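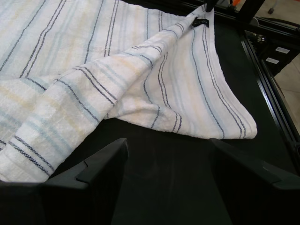 *The striped towel on the black table, one corner up.*

I'd been promised a morning of robots folding laundry, and I should say straight away that I saw very little folding. What I saw was a lot of picking up, letting go and picking up again, and I had a lovely time.

The lab is upstairs at Nikolaidis, on the Jamcombe side of the railway, and it took me two buses from Clirnville to get there (the second one sat outside a garden centre for ages). Ginevra Barbieri met me at the door with a visitor's badge and a mug of tea, and we went straight in because Krum Nikolovski was already halfway through a batch.

The project is called Fonach. The idea is that you don't write the robot a set of rules for towels. You drive the arms yourself, over and over, and save every go, and later a program learns from the whole pile of them. Each go is called an episode. They had 2,469 saved when I arrived, and Krum was hoping to add to that before lunch.

Towels are the hard bit, apparently. I'd have guessed cups! But a cup stays cup-shaped, and a towel lands differently every single time. The one in my photo is white terry with navy and pale blue stripes, very much the sort of thing you'd take to the swimming baths, and you can see how the stripes bend all over the place once a corner is lifted. Krum likes stripes for that reason – when he watches an episode back he can follow which way the cloth has twisted. Plain white ones make him squint.

There's a little black tag sewn on near that corner too, and I asked whether the system might just learn to look for the tag. Ginevra laughed and said that was a very good question and a sore point. They now mix in towels with no tag at all, 380 episodes' worth so far, and she wants more.

Then I had a turn. Oh dear. You hold a pair of handles and the grippers copy you, and I had assumed it would feel like using tongs. It doesn't, quite, as you can't feel the cloth at all and have to go entirely by eye. My first try pinched nothing but air, and my second picked up two layers at once. It took me 5 goes to get one clean corner, and I was far too pleased with myself.

What surprised me was that they kept some of my bad ones. If I missed and then recovered, that went in, marked as a recovery. If I missed and gave up, it was binned. Some 442 of the saved episodes have a fumble in them somewhere, and Ginevra thinks they may turn out to be the most useful of the lot. I've chosen to take that as a compliment.

They're having visitors again in May, and Krum says he'll have moved on to pillowcases by then. I've already asked to come back.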